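Notes on folding and sorting with the hand grippers, updated after the jam in October.

## When the jaws stick half closed

Yurani Inga was picking up a cloth on a Tuesday when the jaws closed and stayed closed. The trigger came back and the fingers didn't. A loose thread had wound itself into the hinge.

1. Let go of the trigger. Don't squeeze harder.
2. Switch off at the base and wait 2 minutes.
3. Hold the tool by the handle and keep your free hand away from the tips. They can snap open when the thread gives.
4. Cut the thread with small scissors and pull the ends out with tweezers. No knives.
5. Open and close the jaws 13 times with nothing in them. If they catch even once, put the tool aside and tell Umut Işık.

## Working on a bed

Soft surfaces cause most of our snags. A wrinkled sheet gets pinched along with the cloth you want, so pull it flat before you start and come in from above.

Glasses and phones get knocked easily when you are watching the fingertips. Move them to a shelf first, along with any open boxes. With two grippers going, agree on who reaches first. 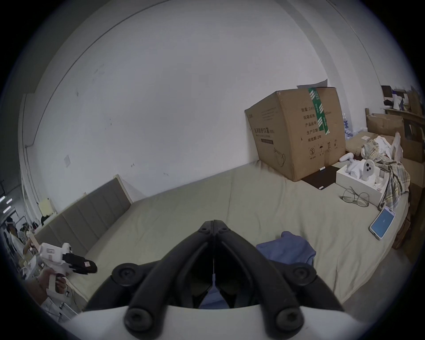 ## Cleaning

- Brush lint off the pivots at the end of the day.
- Wipe the fingers with a dry cloth. Oil picks up fluff and leaves marks on light fabric.
- Check the bolts after every 200 picks. Snug is enough.
- Frayed towels go in the rag bag. Trim loose threads on anything else before it goes on the bed.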